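Grunside laundry to switch to cold wash cycle in September

Aug 8, 2023

The shared laundry at the Grunside housing complex will change its standard wash setting from 40 degrees to cold from the first week of September, building manager Tarell said in a notice to tenants.
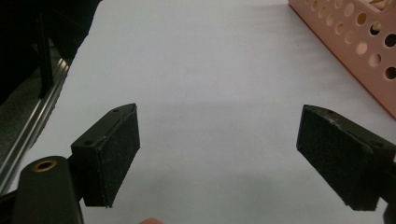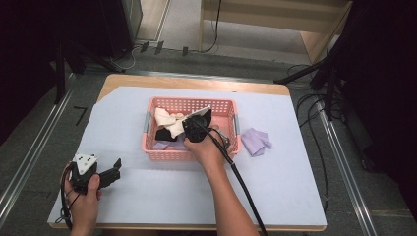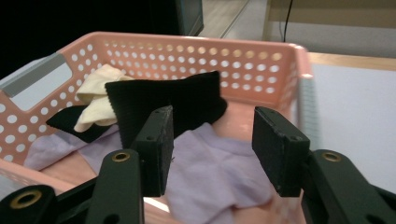
The second and third photos show cloth in a pink plastic basket.

The change applies to all machines on the ground floor. Tenants who need a warm wash for bedding or work clothes can still choose one by hand at the panel. The warm cycle will cost $2 more per load.

Tarell said the complex's hot water system had been running near its limit on weekday evenings. The laundry serves 332 units. A review by plumbing contractor D'Souza found that a default cold setting would cut the room's hot water use by 38 per cent, with no change to cycle length.

The dryers are not affected. Lanico, the firm that supplies and services the machines, will reprogram the panels over two mornings. Half of the washers will stay open while the work is done.

Powder detergent may not dissolve fully in cold water, and the notice recommends liquid. It also asks tenants not to overfill the drums and to clear the lint trays after each load.

Prepaid laundry cards will keep their current balance. Cards bought before the change can be used for either cycle. Written comments can be left at the Grunside front office until the end of the month.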